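Who asked for the baby bonus calculator?

By Yolanda Usuga

You will have seen the posters by now, if you catch the train through Vandwood or sit in the waiting room at the health centre. A pram at the top of a flight of stairs, and the words "Your first step starts here". I have yet to meet a parent who looks at a pram at the top of a flight of stairs and feels reassured, but I suppose the agency was paid by the poster.

The posters are for the new Growing Families program, which the council has taken up with a good deal of noise after a report said that births in our area had fallen again. The report was written by Pramanik, a consultancy that also happens to have written the program. I don't say there is anything improper in that. I do say that when the people who find the problem are selling the cure, somebody at the table ought to read the thing with a pencil in hand, and from the minutes I can't see that anyone did.

For those who haven't waded through it, the offer goes like this. A household that has a child after the start date in March, and that has lived in the municipality for long enough, can apply for a one-off payment of $500. There is an online calculator that tells you what you might be entitled to, which is $500 or nothing. There is a booklet. There are evening information sessions on "family readiness", and there is a phone line, open from 10 am until 2 pm, the hours when anyone with a job can't ring it and anyone with a newborn has finally got them to sleep.

I put my own details in. I am 58. The calculator congratulated me and asked for a due date.

Let's talk about the money first, seeing it's the part that gets repeated. Five hundred dollars is not to be sneezed at if you are short this fortnight. As a reason to have a child it is ridiculous, and I think everyone involved knows it. Lama Dabbas, who has run the family day care on the north side for longer than most of the councillors have lived here, told me what she charges for a child under two. I won't print her rates, but the payment would be gone before the kid had learned where the toys were kept. She has 13 families on her waiting list. Nobody from the program has been in touch with her about it, or with the community centre either, where the list is closed.

That is the bit that sticks with me. The report has a whole chapter on "attitudinal barriers". It says younger residents have "deprioritised parenthood". It found this out with a survey, which was sent by email to people who had signed up for council updates. I asked how many of those were between 20 and 35 and was told the breakdown was commercial in confidence. Ask around yourself. The people I know in that age group haven't deprioritised anything. They rent. They get a new lease every 12 months if they are lucky, and they live in places where a cot would go in the hallway.

My neighbour's daughter is in one of the new flats behind the Promus building. Lovely finishes, apparently. She and her partner would like a second bedroom and can't find one within 40 minutes of either job. When the booklet came through her door it advised them to "have the conversation early". They've had the conversation. The conversation was about the bond.

I went to one of the information sessions, so you don't have to. It was held at six in the evening, which is dinner, bath and tantrum time in any house with small children, and there was no child care provided at the session about having children. I was told it was being looked into. The speaker, Yhon Giraldo, was a pleasant young man from the program office and I felt for him. He had slides. One was a graph of births with a line going down, and then a dotted line going up from the point where the program begins. I asked what the dotted line was based on. He said it was aspirational.

To be fair to him, he stayed behind and answered everything that was put to him, and on the leave question he was straighter than the booklet is. The booklet implies that local employers have signed up to offer extra parental leave. What they have signed is a pledge to "consider flexible arrangements where practical". Drorex has its logo on the back page. Two women who work in the Drorex warehouse were sitting behind me and this was the first they had heard of it. One of them laughed quite a lot.

There was a sensible question about midwives too. The birthing unit here was shut "temporarily" and our babies are now delivered an hour up the highway. A woman in the second row wanted to know whether the program had anything to say about that. It doesn't. Hospitals belong to the state, roads belong to somebody else again, and what the council controls, as far as I can work out, is the posters.

Hortensia Montoya has written in to say that I am being too hard on it, and that some help is better than none. I've known Hortensia a long time and I take the point. If you have a baby due, apply, please, and don't let me put you off. The form is four pages long and wants a certified copy of your lease or rates notice. The library will witness copies for you without charge. Do it before the birth if you can manage it, as there is a cut-off and it comes round faster than you would think when you are up at three in the morning.

But some help is only better than none if it isn't standing where the real help should be. The cost of the program for its first year is in the budget papers, under "Community Communications". Under that heading! It's four times what the council puts into the playgroup grants. Most of it goes on the campaign itself, and the payments to families are a smaller line further down. Once you see it laid out like that, you start to wonder who is meant to be growing.

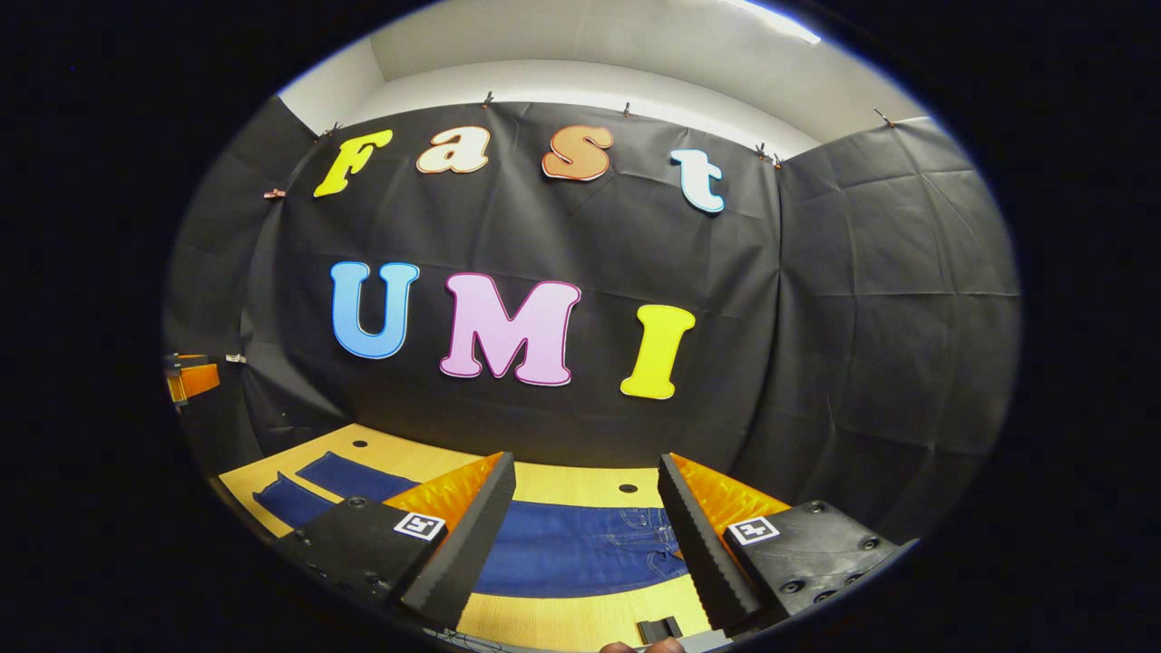

Big letters on black cloth: "Fast" on the upper row here, "UMI" in the next one.
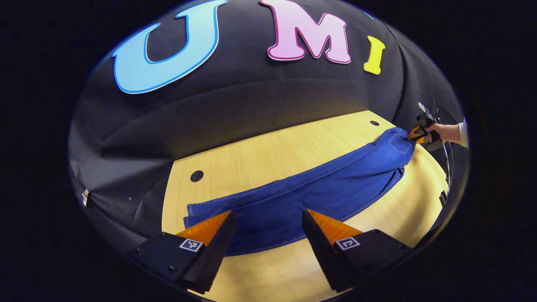 Lumturie Dimitrov, who taught maternal health nursing before she retired, has a shorter list of what she would do with the same money. She would bring back the home visits in the first weeks. She would pay for a second worker at the community centre so the baby room can open on more days. She would put a proper change table in the men's toilets at the pool, which was promised two budgets ago. She didn't claim that any of it would lift the birth rate, and when I pushed her she said she didn't much care if it did. The babies who are already here would be better off and so would their mothers.

I find that more persuasive than a dotted line. Plenty of countries with far deeper pockets than ours have tried cash, slogans and medals for mothers, and the ones that come out of it looking sensible tend to be the ones that made ordinary life with a child a bit cheaper and a bit less lonely. Even then the numbers don't always shift. People have smaller families for all sorts of reasons, plenty of them good, and I'm not convinced it's a council's business to be disappointed in them.

The program is up for review after the winter. I have asked, in writing, what it will be measured against. The reply says that success will be judged on "awareness and engagement", so if you have looked at a poster and sworn at it you may well be in the figures. I have also asked for the survey questions, the age breakdown, and a copy of the pledge as signed. If they turn up I will run them in full.

Submissions to the review can be made by letter or at the front counter. You don't need to use the template, whatever the website says, and you don't need to have children or be planning any. If you're on a child care waiting list, say so, and say how long. Same goes for anyone who has been turned down for a rental with a baby in tow, or who had to find their own way up the highway in labour. Drop a copy in to us as well and we'll keep them together at the newsletter desk, with names taken off if you would like that.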